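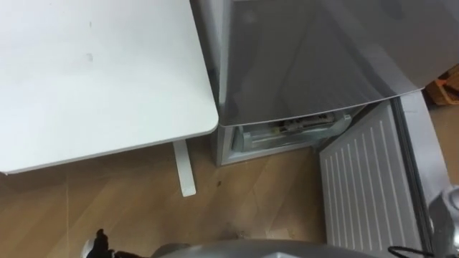 Prura Fridge Corner

Data card and README, version 2

Prura Fridge Corner is a small set of labelled clips about one household job: moving a bottled drink between a white table and the low drawer of a grey fridge. It holds 2261 clips from 28 sessions, all made in the same corner of the same room. The labels cover the bottle, the table, the fridge door, the drawer and whatever else happens to be in the drawer.

The set was put together at Hallisetti as part of a wider collection on kitchen storage. The other parts (shelves, cupboards, dish racks) have their own cards and are not needed to use this one.

Last updated: October 25, 2024

What is in the download

clips/ – the video clips, one folder per session
stills/ – single frames taken from the clips, used for the object labels
labels/objects.csv – one row per labelled object per still
labels/steps.csv – start and end of each step in each clip
splits/ – plain lists of clip names for training, checking and testing
CHANGES.txt – what changed between versions
LICENCE.txt – terms of use

Session folders are named by number only. Clip names start with the session number, so a clip moved out of its folder by mistake can be put back.

The corner

The table and the fridge stand side by side with very little space between them. The table has a white top with a rounded front corner and white legs. It is called a desk in some of the older labels; both words mean the same piece of furniture, and the two were merged in version 2 under the name table.

The fridge has a glossy grey front. That front picks up blurred reflections of the room, and these should not be labelled as objects. Below it is the drawer, which slides out towards the person looking at it. The ribbed white surface low down on the right is labelled ribbed_panel wherever it shows. Labellers read it in different ways (inside of a door, grille, radiator), and we settled on a name that does not choose between them.

The floor is light brown with pale seams. It has scuffs and specks on it, and so does the table top. We did not ask for any of this to be cleaned up between sessions, and small marks are left unlabelled in both places.

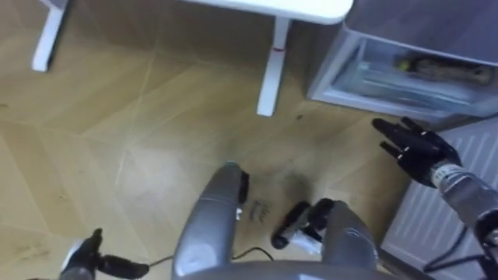
Floor beside the table, with two white legs and the frosted drawer front.

Objects

Every still has a box for each of the following, if it can be seen.

table_top: the flat white surface, including the front edge.

table_leg: each upright, including the foot. Where a leg is partly hidden by the table top, the box covers only the part on show. Two legs at different distances get two boxes, even when they overlap.

fridge_front: the grey panel above the drawer. The seam and the frame round the panel are included.

drawer: the pull-out part, with its walls. If only the front of it is in view, box the front. The plastic lets some of the contents show through, so a closed or nearly closed drawer can still have contents labels.

drawer_item: anything in the drawer. We do not name these. Some are wrapped, some are seen through frosted plastic, and early attempts to say what they were gave different answers from different people. One label for all of them turned out to be more useful.

bottle: the plastic bottle with the brown drink in it, from the foot to the top of the cap.

bottle_cap: the green screw cap, boxed separately.

ribbed_panel: see above.

other: anything not on the list that is large enough to get in the way, such as the orange and brown shape that sometimes shows behind the fridge.

Notes on the bottle

The bottle is the object people will care about most, so it has a few extra columns in objects.csv.

The column lean has three values: upright, slight and flat. Upright means the bottle looks vertical to the labeller, slight means any visible tilt short of lying down, and flat means on its side. The column covered says how much of the bottle is hidden: none, part or most.
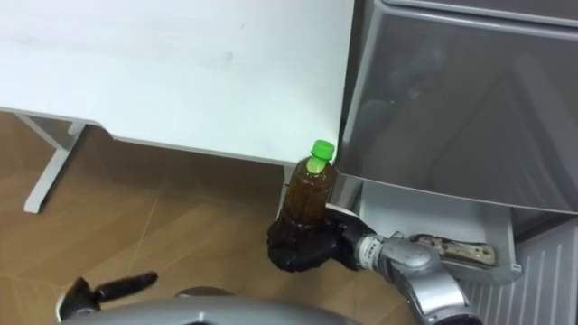

The colour of the drink is not recorded, as it changes a good deal with the light. The same drink can look amber in one still and nearly black in the next. The cap is far steadier and stands out well against the white table, and we found that searching for the cap first and the bottle second gave fewer misses than the other way round.

Green on the neck of the bottle is often just colour from the cap. Keep the cap box tight to the cap itself.

Steps

steps.csv breaks each clip into short steps. The names are:

open_drawer
pick_up
carry
place_in_drawer
take_out
place_on_table
close_drawer

A clip may hold any number of these, in any order. Not every clip starts with a closed drawer or ends with one. Carry begins when the bottle leaves whatever it was resting on and ends when it touches the next surface. If the bottle is held still in mid-air, that time stays inside carry.

Steps that are started and given up are kept and marked partial. Please leave them in if you are counting how long the job takes, or the averages will come out too short.

Splits

The test list has 200 clips and the checking list has 80. The rest are for training. No session appears in more than one list. We chose the test sessions by hand to get a spread of drawer positions, from nearly shut to fully out, so it is a little harder than a random pick would be.

How the labels were made

Luminița Pascu wrote the label guide and did the first round of stills on her own. Raed Tarawneh and Nadine Rawashdeh labelled the remainder, working from separate halves, then swapped halves and marked anything they disagreed with. Lama Haddadin settled the disagreements. Most of them were about the drawer: where it stops and the fridge begins, and if a thing seen through the plastic should count as an item. The rule now is that it counts if its outline can be followed for at least half its length.

Hậu Trịnh timed the steps and wrote the script that checks the files against each other. The script is called check_labels and sits in the top folder. Run it after any edit. It lists missing rows, boxes outside the picture and steps that end before they begin.

Known problems

Boxes for the table leg nearest the fridge are loose in the early sessions. They were drawn before we decided to leave out the shadow under the table.

The small red mark on one of the table legs was labelled as an object in version 1. Those rows have been removed, but you may still meet them if you mix files from both versions.

Reflections in the fridge front, including small points of light, were sometimes boxed as other. We have taken out all we could find.

There is one room, one table and one fridge. A model trained on this set alone will probably learn that drawers are low, pale and on the right. For anything broader, use it together with the rest of the Kowalczyk storage collection. 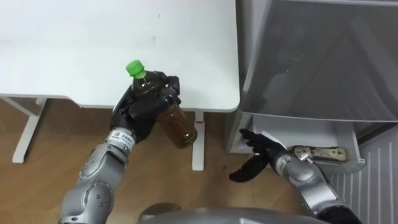

Suggested uses

Finding a bottle and its cap when part of the bottle is hidden
Telling how far a drawer is open
Splitting a short household job into steps
Practice material for teaching people to draw boxes, as the objects are few and plain

It is not suited to reading labels or wrappers, telling one drink from another, or judging if food is stored properly.

Changes since version 1

Desk and table merged. Red mark rows removed. Column lean added for the bottle. Partial steps kept where they used to be dropped. Three sessions renumbered in June to close a gap; the old numbers are listed in CHANGES.txt.

Terms and contact

Free for teaching and research. If you publish work based on the set, give its name and version. For commercial use, write to Rarkedano, who look after the licence. Mistakes in the labels can be sent to Lama Haddadin with the clip name and the row number.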